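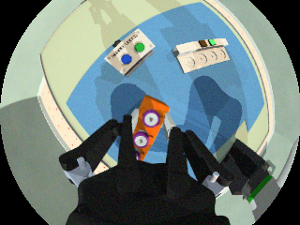 Fig. 1. Orange block with round white markers, rims in purple.

Courses > Design Foundations > Color > Handout 3

Color Contrast and Legibility
Notes prepared by Ivone Brandão, revised Aug 12, 2023

Reading for this unit: the chapter on contrast in the course pack. Bring your swatch book and a gray scale card.

1. Hue, value, saturation

Hue is the name of the color: red, orange, green. Value is how light or dark it is. Saturation is how strong or dull it is. Most trouble with legibility comes from value. Two colors can be far apart in hue and still sit at the same value, and text set in one on top of the other will be hard to read.

Test: squint at the sample, or copy it in gray. If the text sinks into the background, the value contrast is too low.

2. Kinds of contrast

Light and dark. The strongest kind for reading. Black on white, white on navy.

Warm and cool. Orange next to purple, red next to blue. Draws attention but does little for small type. In Fig. 1 the white centers do more to set the markers apart than the rims do.

Complements. Colors across the wheel from each other. At full strength and similar value they seem to vibrate along the shared edge. A thin line of white or black between them usually stops this.

Area. A small patch of a strong color can balance a large patch of a weak one. We will come back to this with the poster project.

3. Rims and outlines

A rim separates a shape from its background. It works best when its value differs from both sides. If it matches one side, the shape just looks larger or smaller than it is. Keep the rim the same width all the way around – uneven rims read as shadows.

4. Surfaces in light

A solid object painted one color never shows one color. The face turned away from the light goes darker and often duller. When you pick a package color, check it on a folded sample and under the light it will be sold in. The Kuvance tea boxes we looked at in January were approved on a flat proof, and the side panels came out too dark for the ingredient text. Fagundes had to reprint them with a lighter panel.

5. Color vision

Some readers confuse red and green, and a smaller group has trouble with blue and yellow. Do not let hue carry meaning alone. Add a letter, a shape or a change in value. The Flurnevia trail map uses color plus a line pattern for each route, and it can still be followed in a gray copy.

Exercise

Choose one background color and paint 5 chips of it. On each chip paint a disc in a different color, with a rim on at least 3 of them. Number the chips in pencil on the back. Pin them up and step back 17 feet. Write down the order in which you notice the discs, then have a classmate do the same.

Hand in the chips with a half page of notes. Nélida Sepúlveda will collect them in the print room. Late work goes in tray 38.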